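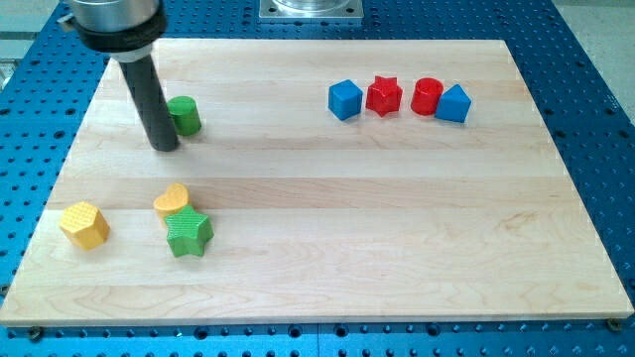

4. Seasonal movement in edge-glued household boards

4.1 Background and scope

Edge-glued boards change width with the moisture content of the wood. The change along the grain is small enough to be ignored in most household uses. Across the grain it is not, and a board that fits its place in summer can leave a visible gap by January. The previous section dealt with single planks held in the test room at steady humidity. The present section covers glued boards kept in occupied homes, where humidity follows the weather, the heating, and the habits of the people living there.

The boards were drawn from the Flevville household survey. In that survey, 307 homes agreed to keep one board each in the kitchen for 16 months and to leave it in normal use. All boards were made by Talix from a single delivery of light-colored hardwood, planed to the same thickness, and glued with the same water-resistant adhesive. No surface finish was applied at the workshop. Households were free to oil their boards and were asked to write down when they did so.

A glued board does not behave as one wide plank. Each strip has its own ring angle, density, and history of drying, and adjacent strips may pull in different directions. Strips of slightly different tone, running from pale cream to a warmer honey color, can sit side by side in a single board (Fig. 7), and the grain may show faint streaks and knots. Tone was recorded in the survey but was a poor guide to movement. Two strips of the same shade often differed more in their response than a light strip and a darker one.

4.2 Measurement

Width was measured at both ends and at the middle of each board with a digital caliper. Cup was measured with a straightedge laid across the grain and a feeler gauge under it. Both sets of readings were taken in the home, on the kitchen counter or table, after the board had been left unused overnight. Where a board had been washed less than a day before the visit, the visit was repeated.

Moisture content was read with a pin meter of the Fliris type. The pins were pushed into the end grain of the outermost strip on each side, then into the underside near the center. The meter was corrected for species and temperature using the table supplied with it. Readings taken closer to a glue line than the width of the pin head were discarded, as the adhesive raises the reading. In total, slightly fewer than the planned readings were obtained, because of homes that could not be visited in the heating season. The analysis below uses the first 3,000 complete records. A record counts as complete when it holds width, cup, and moisture content from the same visit.

A small logger was left in each kitchen to record air temperature and relative humidity. Its position was not fixed in advance. Most households placed it on a shelf, and a few placed it near a window or a stove. Loggers close to a heat source gave lower humidity readings than the board itself would have met, and these were flagged by hand. The flagged series were kept for the width analysis and dropped for the cup analysis.

4.3 Width

Width followed humidity with a delay. The delay was longer for oiled boards than for bare ones, although the final width reached after a long dry spell was much the same in both groups. This agrees with the view set out by Krūmiņa in the earlier report on planks: oil slows the exchange of moisture but does not prevent it. A household that oils its board can expect slower movement and should not expect less of it over a full season.

Boards kept upright in a rack moved more evenly than boards stored flat. When a board lies flat, its lower face is partly sealed by the surface beneath it and exchanges moisture mainly at the edges. The upper face responds first. The effect on total width is modest, but it matters for cup.

4.4 Cup

Cup was present at one or more visits in most boards and disappeared again in many of them. It was treated as lasting when it was found at every visit in two successive seasons. By that rule, 49 boards had a lasting cup at the end of the study. Nearly all of these had been stored flat, and a large share had one or more wide strips cut close to the center of the log.

Strip width had a clearer effect than the number of strips. Boards with narrow strips and alternating ring direction showed a shallow wave across the surface - noticeable with a straightedge, seldom by hand. Boards with wide strips and the rings all facing the same way showed a single curve. The second form is the one that owners reported, usually when the board began to rock during use.

Washing habits were harder to assess. Households were asked whether both faces were rinsed or only the upper one. The answers given at the first and last visits often disagreed, and the question was left out of the final model. Van Loon has suggested a dye test for later work, in which a weak food dye is wiped on the lower face and its fading noted at each visit. The method was tried in the Begović pilot kitchens with mixed results, mainly because the dye faded in daylight as well as in water.

4.5 Glue lines

Open glue lines were rare. Where they occurred, they began at the ends of the board and ran inward a short way along the joint. End grain takes up and gives off moisture faster than the faces, and the ends of a board therefore shrink before its middle does. The resulting tension is carried by the last stretch of each joint. Sealing the ends with wax reduced the difference in moisture content between end and middle, but too few boards were sealed to support a statement on joint failure.

Repairs made by owners were noted and the boards kept in the sample up to the date of repair. Clamping a cupped board flat overnight had no effect that could be seen at the next visit. Turning the board over at regular intervals did have an effect, and its size is estimated together with the storage terms in Section 5.

Related articles
Ring angle and shrinkage in single hardwood planks
Pin meter readings near adhesive joints: a correction method
Kitchen humidity in the Flevville household survey
Oil and wax on end grain: uptake over one heating season
R. Krūmiņa and S. Van Loon, Notes on storing wooden boards upright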